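Kitchen corner: the green plastic and the steel counter

Hello again from the back of the Nastamside hall! It's July, it's sticky, and I have been thinking far too much about plastic film. You may remember that last month I promised to write something about soup. The soup can wait, I've got a bee in my bonnet about the metalwork.

We still have most of that roll of green film from Prinden (item 463 in their catalog, if you want the same stuff), and I've become weirdly fond of it. It's see-through enough that you can tell what's underneath, it has a nice shine to it, and it folds up into almost nothing. The trouble is that it also creases the second you look at it, and it clings to itself like mad. My way of dealing with that is both hands flat, fingers spread, and a good firm press against the steel.

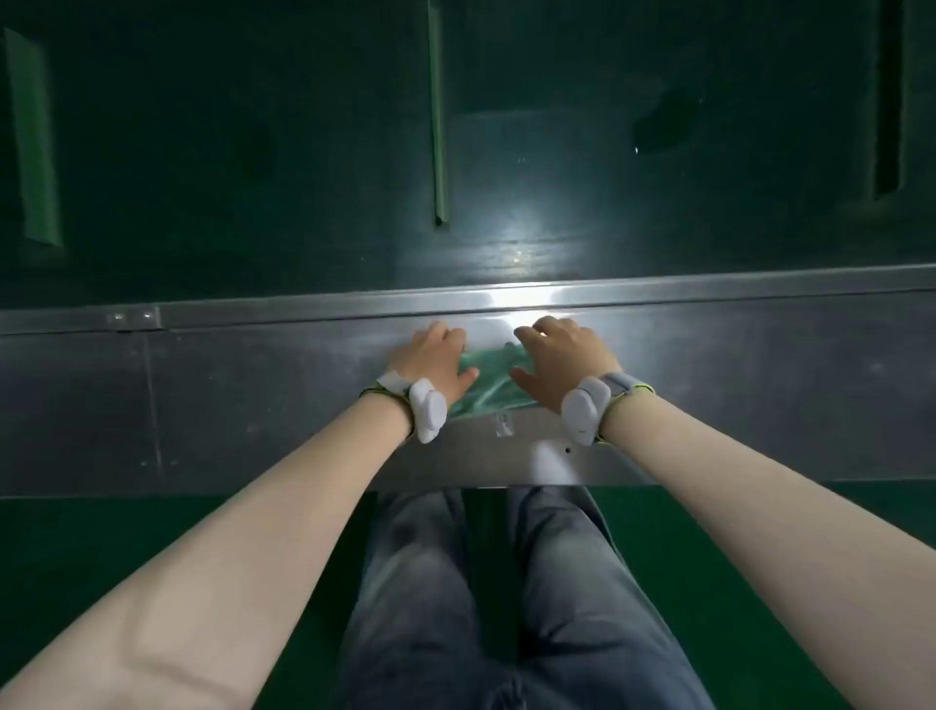
Flattening it without swearing

Start in the middle and push outward — slowly! If you tug at the corners first you just get a whole new set of folds going the other way. I give it a press, let go, smooth it again, and maybe five minutes later I have something I can fold in half. A few of you wrote to say you use a rolling pin, and I tried it, and I'm sorry but the film wrapped itself around the pin and I had to pick it off in strips.

Then there's the green basin. I love that color, a deep teal sort of green, and it's so glossy that it throws the light right back at you. The long ridges along the floor are where I slow down, as a cloth tends to skip right over the top and miss the corner on either side. I go along each ridge with my fingertips through the cloth, then do the middle, then the far wall where it curves down. And don't forget the metal around it! Little white flecks show up on brushed steel like you wouldn't believe, and if you wipe toward the basin they end up in there and you get to start over. 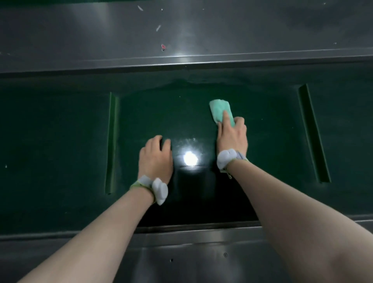 Odds and ends

The Kaewkla cloths are back in the drawer under the window, clean and folded. Please use those on the steel and keep the scratchy pads for the oven trays. I've put in an order for 9 more, which should see us through to the fall. The spare film is on the top shelf. Soup next month, I mean it this time.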